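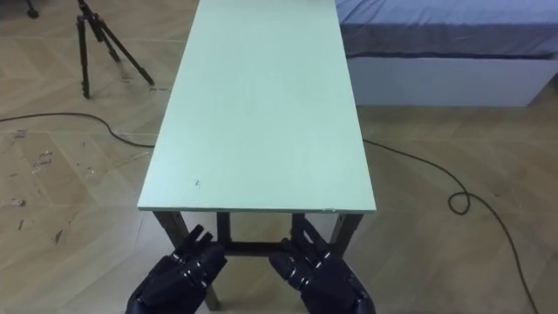 **SERVICE REVIEW | Interview**

## Trivero's two-handed table service

29 July 2022

Trivero offers its table-handling service to furnished residences under an annual agreement, and Candico has held one since the spring. Edith Bermúdez, who manages the agreement for Candico, described the terms as clear but the setup as demanding.

"The operator asks for a cleared tabletop and access to the short end," she said. "Our staff needed several visits to get used to that."

The hands are black, with jointed fingers, and are supplied as a matched pair. Ayten Güneş, product lead at Trivero, said that the firm had chosen a humanlike layout so that customers would not have to replace their furniture. "A table with a plain wooden frame is a suitable starting point," she said. "We do ask customers to tell us about cables on the floor before each visit."

The standard agreement covers 500 operating hours, of which Candico has used 213. Ms. Bermúdez considers the reporting adequate - though slow to arrive - and has asked for a shorter notice period. Trivero expects to issue revised terms in September.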